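Swap table news from Murkville

Well, the winter plant and seed swap is back on for December, and I'm more excited than I probably should be! We're in the back hall at Nijs again, doors at 10 a.m., and please bring your own bags this time (I ran out of mine before lunch last year and ended up handing out bread wrappers).

Pieter Segers has promised divisions of his big hosta, the one he's been threatening to dig up forever, and Liesbeth Coppens is saving seed from her yellow beans. I grew those this summer on the south fence and they went right over the top and into the neighbor's lilac – I'm still finding pods in there. Start them late if your yard is cold like mine.

I've also been asked about houseplants. Yes, bring them! Cuttings, leggy things, pothos you're sick of, all welcome.

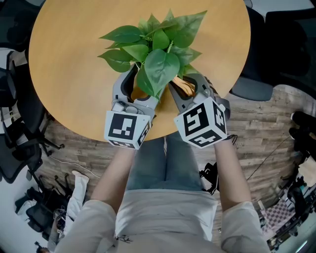
Labels are the one thing I'll nag you on. Write the name and how much sun it wants, in pencil, since marker fades. Clive Hulme has 506 wooden tags left over from the spring sale and he'd love to see them gone. Call him before you buy any.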